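Borrowed Rooms: How Community Halls Get Booked, Used and Argued Over

Student project report, Community Planning Studio
Submitted 28 August 2026

1. Why halls

Our group was asked to study a piece of local infrastructure. Other groups chose bridges. We chose the hire hall, partly because all of us have eaten a bad sausage roll in one, and partly because the bridges had gone by the time we got to the sign-up sheet.

A hall is a simple enough business on paper. There is a room, a kitchen, a key and a price. Our question was whether the way a hall takes bookings has any effect on who ends up using it. We looked at two halls in the same district. Halvorsen Hall takes bookings by phone and writes them in a ledger. The Cirkel Rooms use an online calendar called Watell, with a payment page bolted on the side.

2. Method

We collected survey forms from 16 regular hirers and did 11 interviews, mostly standing up. We read the June bookings for both halls and sat in on changeovers, meaning the stretch between one group leaving and the next one wanting to come in. The survey had a question about "perceived spatial equity" which every respondent left blank. We have dropped it from the analysis and would like it forgotten.

3. The booking systems

The Halvorsen ledger is a hardcover book with a pencil on a string. Regular hirers love it. They ring up, say "same as last year", and the date is theirs. New hirers were less keen. Several told us they had rung at lunchtime, got the answering machine and given up. The ledger does not record people who give up, so the hall believes demand is steady.

Watell has the opposite trouble. Anyone can book at midnight in their pyjamas, and they do. The calendar doesn't know that a dance class and a meditation group share a wall. It also lets one booking end at the exact minute the next begins, as though furniture put itself away.

4. Changeovers

Most of the complaints we heard at either hall came down to this. Hirers pay for the hours they want to use and forget the time at each end. A family function finishes with speeches, the speeches run over, and the next group is in the doorway holding a slide projector and breathing loudly. 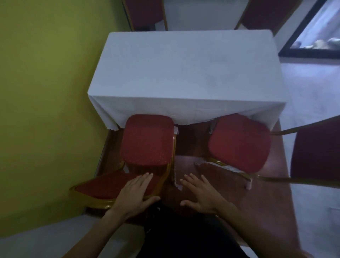
Figure 1. Chairs and a covered table, hall furniture.

Upholstered chairs are heavier than they look, and the older hirers we interviewed mentioned this before they mentioned price. Plastic stacking chairs are hated by everyone who sits on them and adored by everyone who has to move them. We could not find a chair that pleased both parties and suspect there isn't one.

Neither hall charges for changeover time. Both rely on goodwill, and the supply varies.

5. Money

Both halls ask for a bond of $300. At Halvorsen it is a cheque kept in an envelope and handed back. At Cirkel it is held on a card and released later by the payment page, and "later" came up in interviews with some feeling. Two community groups said they had stopped booking Cirkel for that reason alone — the rent was fine, but the bond was most of what they had in the bank.

6. What we would change

We suggest Halvorsen keep its ledger and put a read-only copy of it online. We suggest Cirkel add a free half-hour gap between bookings and tell hirers in plain words when the bond comes back.

We had also planned to recommend a shared district calendar, and drew one up under the working name Zivow. Both halls looked at it politely. Halvorsen asked if it could be printed.

7. Limits

Our sample is small and leans towards people who like talking about halls. We did not reach anyone who had been turned away, apart from one hirer who turned out to have the wrong hall.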